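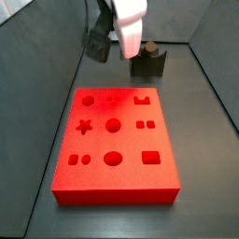 Stedham shared workshop, Tak cell, entry for April 17, 2023. The purpose of the session was to re-establish the working height of the gripper over the foam fixture following replacement of the wrist bracket, and to record the new reference values before insertion trials resume. The previous values are withdrawn and should not be used. All positions are taught relative to the red foam block, with the five-pointed star in the left column and the round hole at the center of the block serving as the two reference recesses. The round hole is used for the horizontal origin and the star for rotation. The arm parks behind the block, within the gray panels, and every approach begins from that side.

Present: the undersigned and Ermira Tomić. Ms. Tomić operated the pendant. The undersigned kept the record and held the stop button.

Configuration at start of session. Controller software is the Grateo build installed in October, with no changes to the configuration file other than the tool length. Finger pads are the Lemier pads from the second packet. The first packet has been set aside with a label, as the adhesive lifted at one corner during storage. The foam was brushed clean and placed against the corner marks on the table.

Procedure. The arm was homed and the fingers opened fully. The finger encoder read 2576 at the open stop. The fingers were then closed on the setting gauge, and the encoder read 2102. The closing was repeated after the controller had been switched off and restarted, with the same result. These values replace the ones written inside the cover of this notebook, which have been crossed out and initialed.

Height was set by lowering the tool in small steps over the round hole until a paper strip laid on the foam began to drag. The first attempt was rejected. The strip had folded under one finger and gave a height that was plainly too great. The second attempt was accepted, and the vertical axis read 1508 on the controller display. Foam is a poor surface for this method. It gives slightly under the tool, and two operators will not necessarily agree on the moment at which the paper drags. Ms. Tomić proposed placing a steel rule across the block and subtracting its thickness. The proposal is reasonable and will be tried at the next height setting, with both methods recorded side by side.

Rotation was checked by moving from the round hole to the star and comparing the finger against the line between them. A small error was found. It was traced to the bracket screws, which had been tightened with the wrist turned slightly away from its mark. The screws were loosened, the wrist was brought back, and the screws were tightened in alternating order. The error was no longer visible to the eye. A dial indicator was not available, the workshop's only one being signed out to another bench.

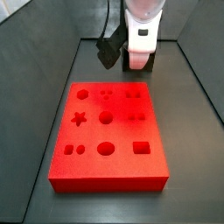 Cable routing was reviewed next. With the new bracket the cable runs down the left side of the arm, and it must keep enough slack for the full wrist turn. The wrist was rotated by hand through its range with the power off. The cable did not tighten at either limit, but it rubbed lightly on the bracket edge near the end of the clockwise turn. A short length of braided sleeve was fitted at that point. The sleeve should be inspected weekly, and the result entered in the log on the cell door.

Trial motions. The approach path was run at reduced speed over each column of the fixture, with no piece in the fingers. No contact with the foam was felt or heard. The path to the large oval in the front row passes lower than necessary on its way across, and an intermediate point should be added there before a piece is carried. Insertion was not attempted. It remains on hold until the rotation has been measured properly.

One matter of practice. The corner marks on the table are wearing away on the side nearest the operator and can be followed only with a lamp held low. Any member of the group who moves the block is asked to return it to the marks and to initial the log. An unrecorded shift will invalidate the horizontal origin, and the error will look like a fault in the arm.

Open items:
Dial indicator to be reserved in Ms. Tomić's name.
Intermediate point for the oval approach, undersigned.
Steel rule comparison, both.
Corner marks to be scribed again once the origin has been confirmed.
Lemier pads, first packet: return or discard, not decided.

Power off and air closed at end of session. Key returned to the cabinet.

Mateja Petkov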